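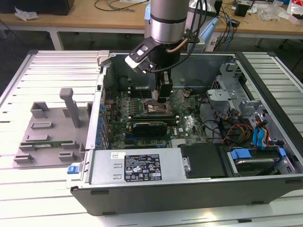 T. Maldonado
Lecturer in Watershed Science, Barkadden College

Chapter 9
Floodplains and How They Work

A floodplain is the flat land beside a river that the river itself has built. Each time the water rises above its banks it slows down, and slow water drops the silt and sand it was carrying. Over many centuries these thin layers add up to the deep, level soils that farmers look for.

In Chapter 8 we followed water down a hillside and into a channel. In this chapter we look at what happens when the channel is full. We will use one river, the Potitz, for most of the worked problems. It drains 797 square miles of mixed farmland and forest and has been gauged long enough to give us a useful record.

Students often think of a flood as a failure of the river. For a river in its natural state, high water that spreads over the floodplain is ordinary. Many lowland streams leave their banks every year or two. The plants and animals that live there depend on it. Some fish spawn only in flooded grass, and cottonwood seeds need bare, damp silt to sprout.

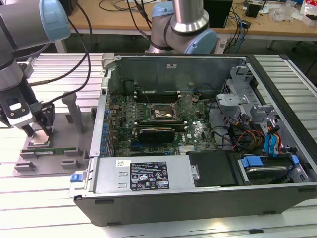 The trouble starts when the river and its floodplain are cut off from each other. A levee keeps water off the fields, but the same water still has to go somewhere. It runs higher and faster between the levees and reaches the next town sooner. Straightening a channel has a similar effect, as the slope becomes steeper when the same drop is packed into a shorter distance.

Both changes were made on the lower Potitz. Side channels that once held water into summer dried out. The wet meadows turned into pasture, then into row crops, and the marsh birds left.

Terms to know

Bankfull stage: the water level at which a river is just about to spill onto its floodplain.
Stage: the height of the water surface above a fixed point.
Discharge: the volume of water passing a point each second.
Oxbow: a curved lake left behind when a river cuts across a bend.
Setback levee: a levee built well away from the channel, leaving part of the floodplain open to floods. 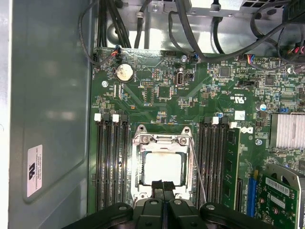
9.1 Storage on the floodplain

Water standing on a floodplain is water that is not moving downstream. This is called storage. To estimate it, multiply the flooded area by the average depth. At the Rarnimura site, where a levee was moved back from the river, 488 acres are now open to floodwater. With an average depth of 2 feet, the site holds 976 acre-feet.

This figure is a first estimate only. It leaves out water that soaks into the soil, and it treats the ground as flat. Old channels and low ridges can change the answer a good deal. In Section 9.3 you will repeat the problem using a contour map.

Timing matters too. If the site fills early in the storm, it has no room left when the peak arrives, and the peak passes almost unchanged.

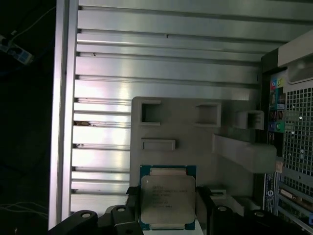 Before you read on

1. Find the nearest river or stream to your school on a topographic map. Mark the land you think is floodplain and note what it is used for.
2. Using the method in 9.1, find the storage on a 90-acre field flooded to an average depth of 3 feet.
3. Explain why a town downstream of a new levee might object to it.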